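Search this site
Enter keywords
Search

MINUTES OF THE REGULAR MEETING
Flarilow Visitor Lodging and Heritage Access Board
2019-08-05

Share 7
Comments 0

1. Call to order

The chair called the meeting to order at 6:30 p.m. A quorum was present. The agenda was adopted with one change: item 8 (signage) was moved to the November meeting at the request of the member for Esel.

2. Minutes of the previous meeting

Approved as circulated. The clerk noted a correction to the spelling of Mavness in the attachment. The correction does not affect any motion.

3. Short-stay registration rules, second draft

Staff presented the second draft of the registration rules for short-stay lodging. The draft applies to any unit rented to visitors for fewer than 30 consecutive nights. Changes from the first draft are as follows.

Section 2. The definition of "host" now includes a management company acting under a written agreement. The owner remains liable for unpaid lodging fees.

Section 4. The registration number must appear in every online listing. The grace period after issue is 40 days.

Section 5. A host must keep guest records for two years. Records may be electronic. Staff may ask for them in writing and the host has seven days to respond.

Section 9. Late renewal fee set at $44 per unit. The first draft gave no figure.

Staff reported that 82 units are now on the voluntary register. The number of unregistered units is not known. One member asked whether units in McIntyre served only by the seasonal road should be exempt from the inspection requirement. Staff advised that an exemption would need a separate section and could not be made by policy. The member did not move an amendment.

Motion: to send the second draft to legal review with no further changes. Seconded. Carried, one opposed.

4. Heritage district entry permits

The board reviewed the proposed timed-entry permit for the Mavness heritage district. Under the proposal a permit would be required for groups larger than ten on weekends. Individual visitors would not need a permit. Tour operators would book through the same system used for the harbor landing slots.

Discussion covered the booking window, refunds for weather closures, and whether school groups should pay. Staff recommended a single booking window for all operators. The operator seat on the board asked that the minutes show a preference for a longer window for overseas groups, whose travel is booked well ahead.
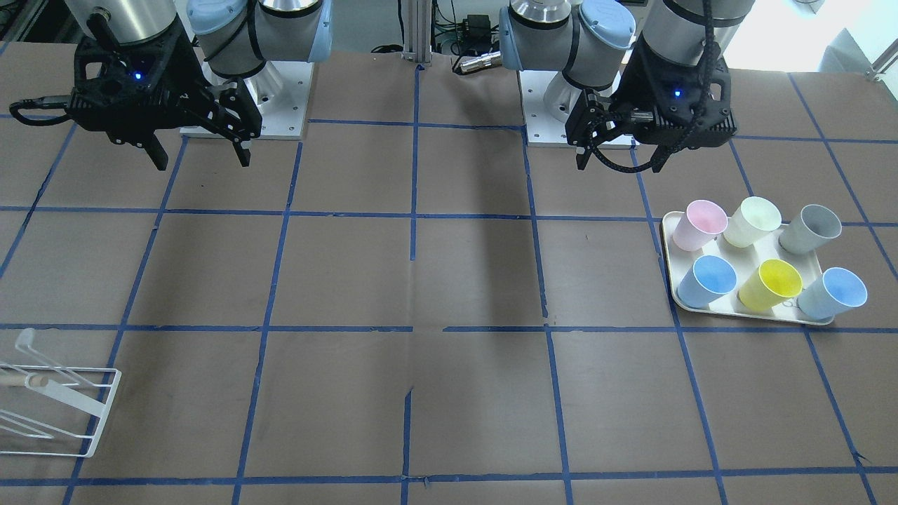
Zone boundaries for the permit were discussed next. The current map uses the old parish lines, which split two lodging streets and leave the east parking area in no zone. Staff proposed replacing it with a grid of equal cells laid over the district, each cell assigned to one permit zone. A member objected that a grid looks tidy on paper and is less so once laid down on a real surface, where, as with the blue tape on the brown table, lines wobble, overlap and shift sideways near the middle. Staff agreed that cell edges should follow curbs and walls where these are close by, and that the written description should govern if it differs from the map.

Motion: to adopt the grid method in principle, with boundaries to follow fixed features where practical. Seconded. Carried.

The booking window was left open. Staff will bring two options to the November meeting.

5. Lodging fee receipts

The quarterly report was received. Receipts from Esel were filed late and are not included in the totals. The report will be reissued when the Esel figures have been checked. No action was required.

6. Visitor information desk, Flarilow terminal

The lease on the desk space expires at the end of November. The terminal operator has offered renewal on the same terms for one year. Staff recommended acceptance. A member asked whether the desk could open earlier on ferry days. Staff will review the schedule and report back.

Motion: to accept the one-year renewal. Seconded. Carried.

7. Correspondence

Two letters were received concerning bus parking in McIntyre. Both were referred to the roads department. One letter asked for a refund of a registration fee paid twice. The refund was approved by staff before the meeting.

8. Signage

Deferred. See item 1.

9. Adjournment

The meeting adjourned at 8:15 p.m. Draft minutes are subject to approval at the next regular meeting.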